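Análisis del kit de captura Skeno: muchas demostraciones, menos aprendizaje del prometido

17 de octubre de 2021

Giltalen vende el Skeno como «una fábrica de ejemplos en una maleta». La frase ya me puso en guardia. Dentro vienen el soporte de pecho para la cámara, el mando de teleoperación, el programa de grabación y una licencia de Idisell, la herramienta de etiquetado. El brazo y la mano los pone cada cual, y conviene leer la lista de modelos compatibles antes de pagar, que es corta y está escondida en la última página del manual.

Lo hemos usado desde junio en nuestro taller para recoger demostraciones de agarre con objetos de casa. En total, 1217 episodios grabados. Parece mucho hasta que uno se pone a revisarlos.

Montaje

El fabricante habla de una puesta en marcha «inmediata». A nosotros nos costó 133 minutos, casi todos perdidos en la calibración entre cámara y brazo. El asistente pide repetir los mismos gestos y no dice cuál ha fallado. Si el operador se quita el arnés para comer, toca volver a empezar. El soporte, eso sí, sujeta bien y no se clava.

Grabación

El mando responde con un retraso pequeño pero molesto. Con una esponja da igual. Con un mango estrecho, el operador acaba cerrando los dedos antes de tiempo y corrigiendo después, y esa corrección queda grabada como si fuera parte de la tarea. Un sistema que aprenda por imitación la copiará sin rechistar. Se puede recortar a mano, claro, pero entonces ¿qué he comprado?

Tampoco me convence el guion de objetos que trae de serie. Propone seis, todos rígidos y opacos, colocados siempre sobre una mesa despejada. Nosotros lo abandonamos enseguida y pusimos moqueta, un biombo detrás y cosas de la compra alrededor. Los episodios útiles salen de ahí.

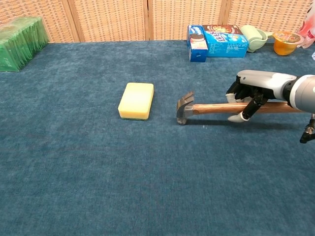

Etiquetado con Idisell

Es la parte más floja. La segmentación automática marca el contacto cuando la mano se acerca, aunque todavía no toque nada, y descartamos 117 episodios por ese motivo. Las etiquetas de texto son genéricas: para un martillo de carpintero propone «herramienta» y se queda tan ancha. La exportación funciona, aunque los nombres de archivo son un desastre y no se pueden cambiar por lotes.

El Gilmartin, que probamos el año pasado, graba con menos resolución y tiene una interfaz más fea. Sus marcas de tiempo, en cambio, cuadraban.

¿Lo compraría?

De momento, no. El arnés y la cámara valen la pena y ojalá los vendieran sueltos. Por el resto esperaría a la próxima versión del programa, y pediría una prueba con objetos propios antes de firmar nada. La demostración comercial se hace con un cubo de plástico, y con un cubo de plástico todo sale bien.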